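Cotthorpe Hall Rentals: Common Questions

How many people does the main hall hold?
306 seated, or 418 standing. The Halim Room next door seats 96.

How do I reserve a date?
Fill out the form at the front office. Your date is held for 17 days while we wait for the deposit.

Is December available?
Usually not on weekends. Weekday mornings are easier to get.

Can I bring my own food?
Yes. Outside caterers are fine, but they need to send us proof of insurance first.

Is there parking?
The Golusex Street lot is free after 6 p.m. Before that you pay at the meter — coins or card.

Are tables included?
Yes, tables and chairs are part of the price. Linens are extra.

Do I have to clean up?
Wipe the tables and take out your trash. We do the floors.

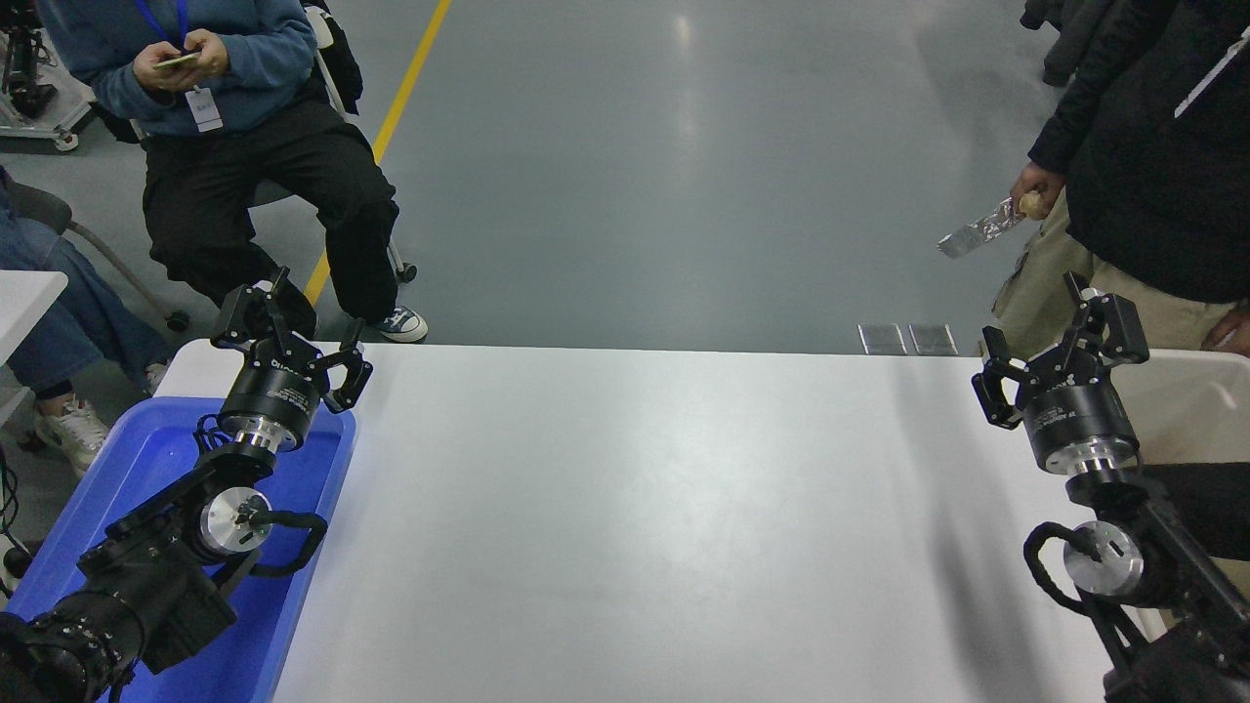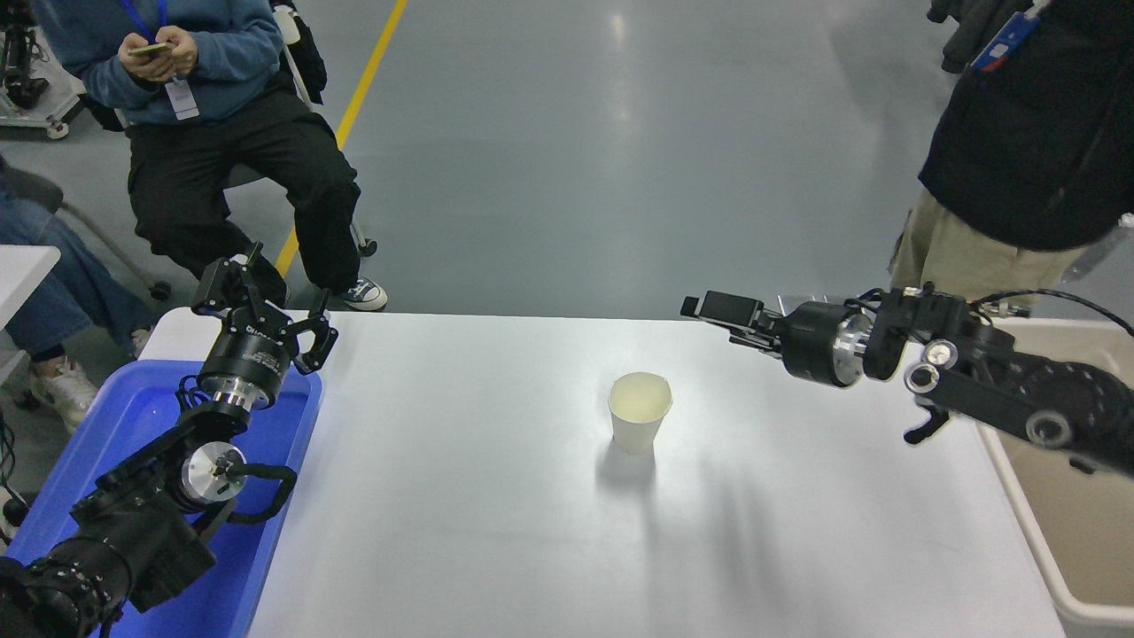
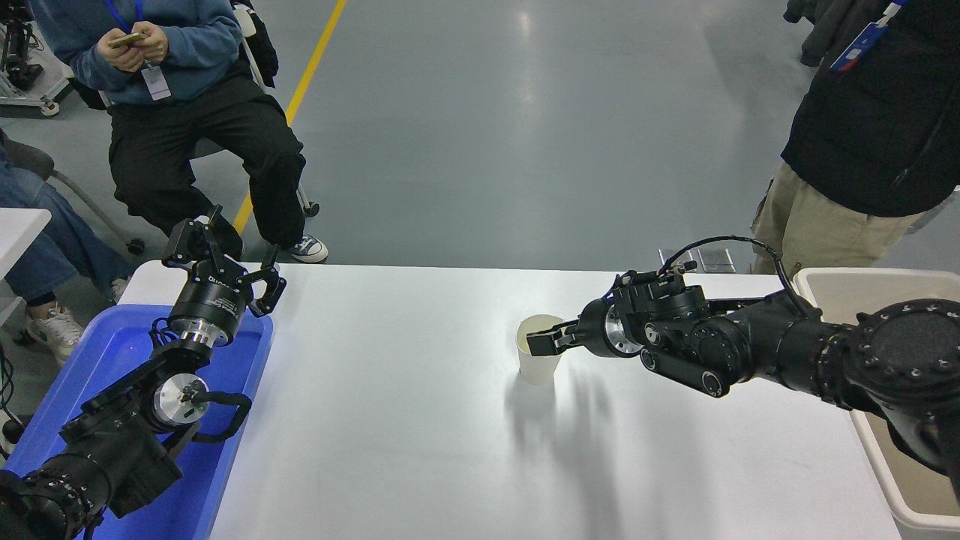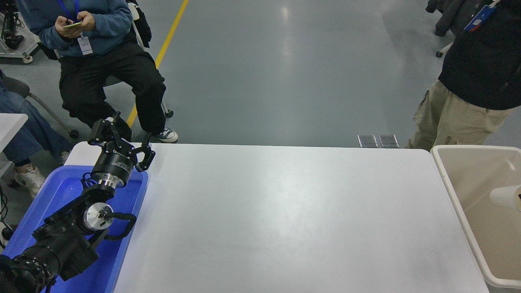 White tables at Cotthorpe Hall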